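Sarville Project Report: Dropping Sticks

3. Method

Our topic was how thin sticks land when they fall on a hard, flat surface. The unit outline called this "an accessible introduction to randomness", and we chose it in May on the grounds that sticks are cheap.

We set a target of 400 drops over 2 weeks. The tabletop had to be pale so the colours would stand out, and anything with a grain was ruled out after the trial at Kostino, where every stick seemed to prefer the same groove. Angles were read off stills with a plastic protractor, the most advanced instrument our budget would honour.

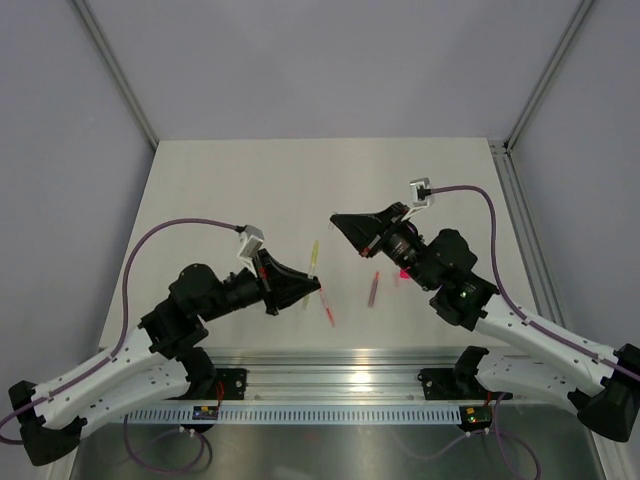
Colour gave us more trouble than physics did. Red and anything near red blur together in mid-air, and 2 of us argued over one still for most of a Tuesday. Yellow behaved itself throughout.

4. Results

We got to 300 drops. The angles were spread fairly evenly, as theory predicts - a relief, and also a bit dull. Sticks that rolled after landing were left out, a rule we wrote down later than our marker would have liked.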